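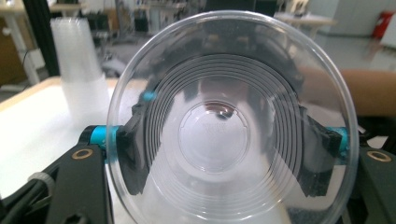
The Great Plastic Cup Sort

I have been putting off the cup cupboard since we moved into the Pitholm house, and last night around nine I finally pulled everything out onto the counter and got going. I am so glad I did! I know sorting cups is nobody's dream evening, but I had the radio on and a pot of tea, and by the end I was having a lovely time.

Some background for anyone new. We host a lot. Birthdays, choir suppers, the big December open house where people wander in and out until midnight. I hate seeing good plastic cups go in the trash after one use, so I wash them and keep them, and they had slowly taken over the tall cupboard, the bench in the hall and one drawer that was meant for dish towels. My best estimate before I started was some 200 cups. It was 1,361. I counted twice — the second time out of disbelief.

Okay, so a big share of those came from Colin Rowbotham. When he closed his snack stand he offered me "a box of cups," and the box turned out to hold 1,000 of them, still in their sleeves. Thank you, Colin! I will be drinking lemonade out of your generosity until I am very old.

What I love about clear cups

A clear, colorless cup is such a plain thing until you look straight down into one. The walls step inward in thin rings, one inside the next, getting smaller and smaller until you reach the flat little disc at the bottom, and every ring picks up its own line of light. The base is a touch milkier than the rest, with tiny raised lettering on it that I can't read even with my glasses on. I must have handled hundreds of these over the years and never once paid attention to the inside!

The rings are handy for pouring, too. When I'm mixing drinks for a crowd I pick a ridge and fill every cup to that one, and nobody ends up with the short glass.

How I sorted them

I started with the rims. I ran a fingertip around each used cup and anything with a split or a rough spot went straight into the recycling bag. Then I held the rest up to the kitchen light to check for cloudiness. The cloudy ones are perfectly fine for seedlings and paint water, so those went in a crate for the shed.

After that came stacking by size, which is where I slowed way down. Two cups can look identical and still refuse to nest, and if you force them you'll be there all night trying to pull them apart. (If you do get a pair stuck, put cold water in the inner one and stand the outer one in warm water for a minute. Works for me nearly every time.)

My washed cups now live in stacks of 8, upside down, on the middle shelf. I tried taller stacks and they leaned. Colin's sleeves stayed sealed and went into two Ondulport boxes, the sturdy ones with the handholds, and those are up on top of the wardrobe in the spare room. I wrote CUPS on all four sides so I can find them from any angle.

Things I still want to fix

The drawer is empty again and I have put the dish towels back — hooray — but the cupboard door still sticks at the bottom. I also have a Jokerow rack with no obvious home. It might fit sideways beside the sink for drying cups after parties, and I'm going to try that this weekend.

And I need a better way to dry them in bulk. Mrs. Mac Suibhne next door lays hers out on an old window screen across two chairs, with air getting in from underneath, and I think that's brilliant. If you have a spare screen and live anywhere near me, please leave a comment. I'll trade you a sleeve of cups for it!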